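# Clearing the Table: Stuff People Keep Asking Me

I've been writing up my little kitchen habits for a while now, and the same questions land in my inbox over and over, so I finally put them on one page. Most of them are about the table, and a surprising number are about ketchup.

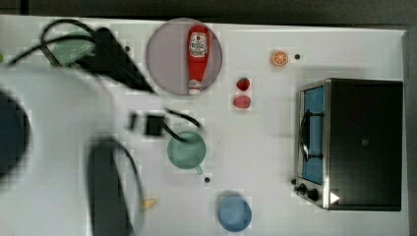

I grouped the questions loosely, with the ones I get most often first. If yours isn't in here, write to me and I'll add it -- I last went through the pile in July.

## Where do I even start with a messy table?

With the food! Anything you'd eat goes first, then bottles and jars, then plates. I used to stack the plates first and kept finding bits of fruit stuck to the bottom of them (strawberries are the worst for this).

## Can I leave a ketchup bottle out between lunch and dinner?

I do, and then I put it in the fridge for the night. Check the label on yours, though, and go by that if it says something different. My friend Leif Brøndum keeps his in the cupboard year round and we've agreed to stop discussing it.

## Do you really park the bottle on a plate?

Yes, all the time. Ketchup drips down from the cap and leaves a sticky ring, and I'd much rather rinse a plate than scrub a tabletop. A small plate does fine. Lay the bottle down if it's a tippy one, just make sure the cap is snapped shut first. I learned that one the messy way.

## Isn't a white table a nightmare to keep clean?

Kind of! But you see every crumb, so you wipe it more. For red spots (berry juice, sauce, you name it) I use dish soap and warm water, leave it for 2 minutes, and wipe. If there's still a pink shadow, I make a paste with baking soda and go gently. Try it on a corner first.

## How do you keep cut fruit from drying out?

Lid on, into the fridge, eat it soon. Orange slices hold up pretty well in a closed box. Strawberries I leave whole and don't wash until I'm ready to eat them, or they go mushy on me.

## What color plates hide stains best?

I like gray. Kári Eskildsen wrote in to say dark blue is better, and sent a very long email about it, so consider his vote counted.

## How often do you change your sponge?

When it smells, or when it starts shedding, whichever comes first. I let it dry out standing up between uses -- leaving it flat in a puddle is what ruins it.

## Do the kids help?

They do the fruit and the bottles. Plates are still my job, after an evening I won't go into.

## Can I print this page for my fridge?

Go ahead! A reader in Wiltau has it taped up next to the sink, with her own notes in the margins. If you've got notes too, send them over.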